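Preparing and Storing Paper Records After a Local Election Count

Observer groups and ward associations often keep their own tally sheets, sign-in forms and incident notes at home between the count and the end of the challenge period. The following tips cover sorting, drying and storage in an ordinary kitchen or garage. They do not apply to official ballots, which stay with the election office.

Clear a table and wipe it with a damp cloth. Let it dry fully before any paper is set down. Remove rubber bands and metal clips first. Rubber sticks to paper as it ages, and clips leave rust marks in a humid room. Replace them with folded paper sleeves marked in pencil with the precinct number.

Forms that got wet at an outdoor polling station should be laid flat between sheets of plain white paper towel. Change the towels every 2 hours. Do not use an oven, a hair dryer or an iron. Heat curls the sheet and can fade the print on thermal receipts.

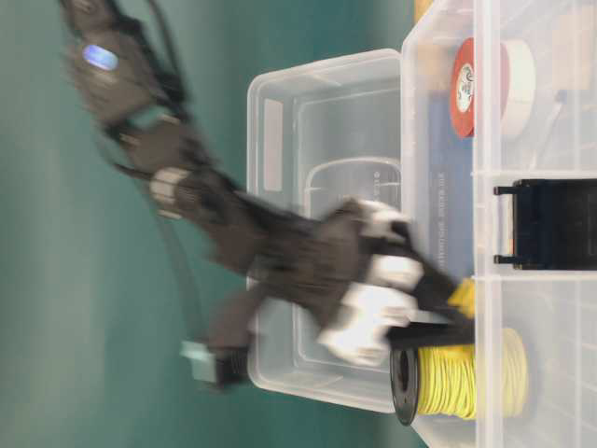 Once dry, sort by precinct and then by time of entry. The Cesville observer group handled 57 tally sheets this way and kept 16 incident notes in a separate folder, with a cross-reference number in the top right corner of each. Use the same corner on every sheet. Staples may stay in place if removing them would tear a signature.

Store the folders upright in a lidded box, filled to the point where they stand without leaning. A loosely filled box lets sheets slump and crease. Keep the box off a concrete floor and away from the water heater. Relative humidity in the room should be no more than 60 percent; a basic dial gauge is accurate enough.

Pens, labels and spare sleeves belong in a second box. Ink leaks are a common cause of damage to stored forms.

Write the contents on the short side of each box, along with the date on which the records may be discarded. Check the rules for your county before shredding anything in November.

Compiled by Nantana Meesuk
Last revised 2020-10-31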